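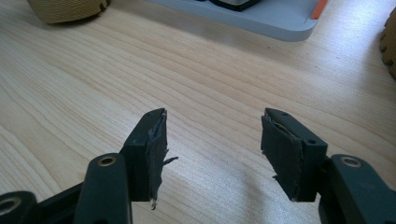

The pale table, long grain lines.

February, evening

I slept badly again, it was still 24 degrees in the bedroom at midnight. At six I gave up and made tea, and I sat by the window until the garbage truck came.

Today I finished the letter to my aunt, the one I began before Christmas. It is strange how my own language becomes stiff when I do not write it. I had to look up two words which I knew perfectly as a child. In English I make mistakes too, but I am used to them, and they do not hurt me so much.

In the afternoon I walked to Hinen for rye bread. They had none, only the white one, so I continued to the Londoño bakery behind the library and paid more than I wanted. The woman there asked where my accent is from. I told her, and she said her neighbour is from the same coast. We talked for a while about smoked fish — I did not expect to have this conversation in a bakery.

The tomatoes are nearly finished. I picked 400 grams, mostly small ones with split skin, and cooked them with garlic and the last of the basil. The colour was beautiful. The taste was a little sour, and I added sugar as my grandmother did.

I am on page 70 of the library book and I still do not like the main character. He complains about his brother in every chapter. I will give him until the weekend.

Tomorrow: post the letter, ring the dentist before 8 if I am brave, water the lemon tree. It has dropped more leaves on the side near the fence.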